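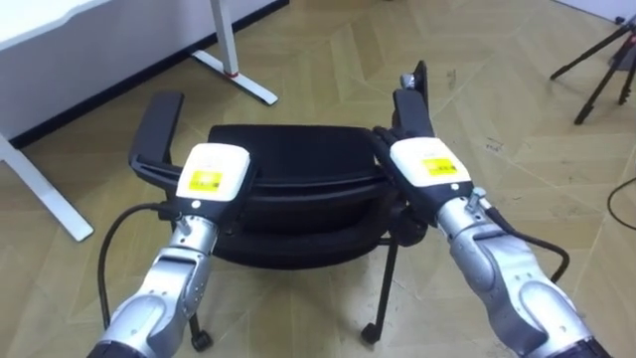

Black office chair with padded armrests and upholstered seat.

About Skosside

Skosside services and resells office seating. We take in task chairs, meeting chairs and stools from offices that are moving or closing, and return them to use with replacement parts where needed.

Each chair is checked at 8 points, including armrest fixings, seat mounting, base and upholstery. Armrest pads and supports are stocked separately, so a worn pad does not require a new arm. Fabric is cleaned or replaced to order.

The workshop handles up to 1000 chairs a year. Elaine Pimentel manages intake and scheduling. Jinfeng Yan is responsible for repair and parts.

Minimum order for on-site service is two chairs. Collection is by appointment, Monday to Friday. Parts lists are available on request.

Page updated 2 November 2025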